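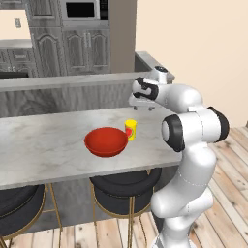
Search this site

Home Projects Notes Archive Contact

Most of my January went into getting one simulated arm cell set up properly, and I want to write down the settings before I lose them. The cell is called Sumulberg and runs on the Kudetti config files. The arm's base is fixed to the floor and the work area is the marble island, so the hand has to come down over the countertop from above. My first test task is the red bowl and the yellow can beside it. They sit close enough together that a bad wrist angle will put a finger into the bowl, and I spent two evenings on that angle alone.

The base position took longest. I started too near the counter and the elbow kept hitting its limit on the way down. I moved the base back in small steps, reset, and ran the same reach each time. It took 64 resets to find a spot I was happy with. After that I redid the joint limits and saved the home pose as a separate file, so a bad edit can't overwrite it. 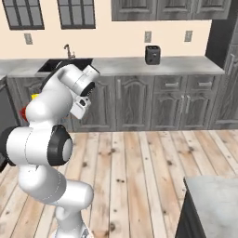
Sandhu commented on my last post that I should check the collision shapes before touching the gains, and that a shaky arm is often just two shells overlapping at the wrist. I checked and there was an overlap. With the shape trimmed, the shaking stopped and I put the gains back to their defaults. 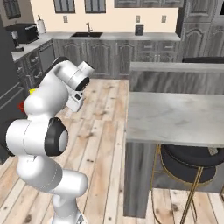 I also changed the reset script. It used to put the objects back before the arm was home, and now it waits. I ran 396 cycles overnight with no faults in the log. The next job is the gripper force, which is still set too high for anything light.

Filed under: Robot Setup, Simulation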